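A Morning at the Toft Button Works

3 min read
20 shares

The Toft button works opens its doors to visitors twice a year, and I went on the second day. The bus leaves you at the bottom of the hill, and the walk up takes longer than the leaflet says. Wear flat shoes.

We started in the blanking room, where disks are cut from sheets of polyester. It is loud, and the guide, Aníbal Torres, had to repeat most of what he told us out in the hallway. The oldest press was installed in the 1950s and still runs on Tuesdays for small orders. After cutting, the blanks are turned, drilled and tumbled. Tumbling takes the longest. Horn buttons are done separately, in a shed across the yard that we did not get to see.

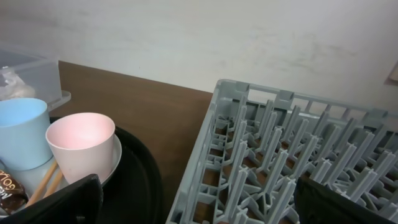 Armindo Arruda

The sample library was the best part for me. It holds 1,986 patterns, filed by diameter and then by number of holes. You can ask to see any drawer. I asked for coat buttons and got a long talk about shanks, which I enjoyed. A woman in our group had brought a cardigan from her mother with one button missing, and they found a close match for her, a shade darker.

Lunch was soup and bread in the packing hall. The shop takes cash only and sells seconds by weight. I bought a bag of mixed greens and blues.

The next open days are in August. Tours are limited, so write ahead, and ask whether the horn shed will be open.

Comments (2)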